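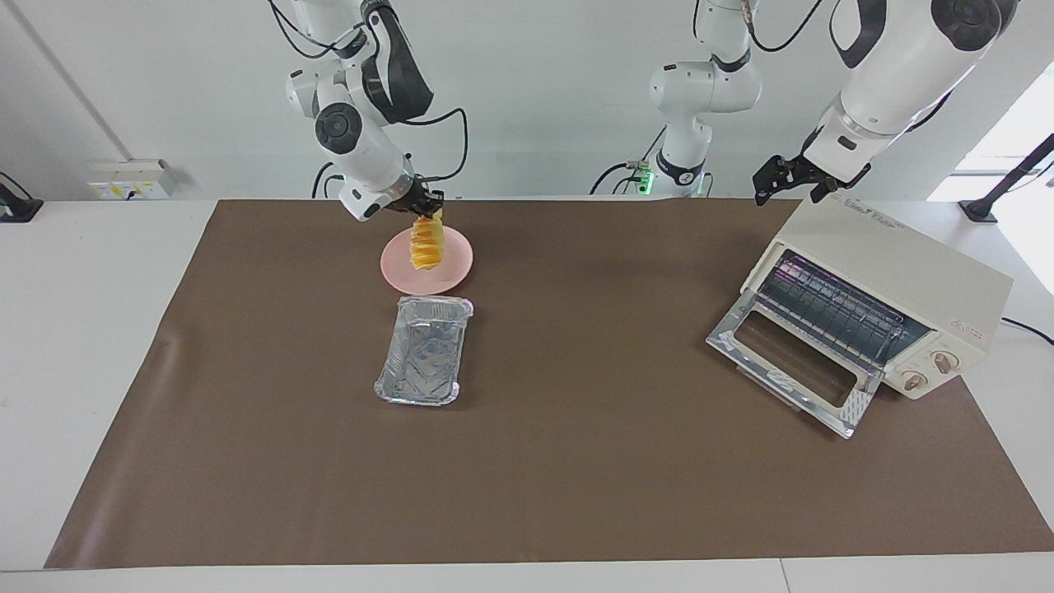
La patata tornado ha entrado en junio en la carta de guarniciones de la cocina de pruebas de Prirkstead, en versión de horno y sin fritura. El corte es una espiral continua, fina y regular, que expone mucha más superficie que una patata entera y obliga a revisar tiempos y soporte. Para lotes pequeños se trabaja con horno de sobremesa, bandeja de aluminio desechable y un plato para el traslado; el modelo color crema tiene puerta abatible y rejilla cromada, y conviene dejar la puerta abierta del todo antes de mover la pieza. Una espiral sujeta en vertical sobre el plato, como la de la foto, mantiene las láminas separadas y permite comprobar si el corte es uniforme de un extremo a otro.

Procedimiento vigente. Lavar la patata y secarla bien; la piel es opcional. Ensartarla antes de cortar, centrando la punta en el eje largo. Una vez cortada, estirar la espiral hasta que quede hueco entre láminas y pincelar con aceite por las dos caras. Precalentar con la rejilla en la posición central. Hornear 23 minutos, girando la pieza a mitad de cocción. La sal se añade al salir.

La variedad de referencia pasa a ser Mamo, más alargada que Grarus y con menos roturas en el tramo final del corte. Grarus sigue siendo válida para gajos y puré. De las 604 piezas cortadas con Mamo desde el cambio de cuchilla, 422 se clasificaron como categoría A, es decir, espiral íntegra y grosor constante. El resto se destinó a chips.

La bandeja de aluminio es de un solo uso en las pruebas con especias, para evitar restos entre lotes. Skirnier ha confirmado el suministro de 2.000 unidades en formato rectangular. Se guardan apiladas en el armario bajo, sin peso encima, pues el borde se deforma con facilidad.

La ficha con los tiempos por calibre se actualizará al cierre de la serie.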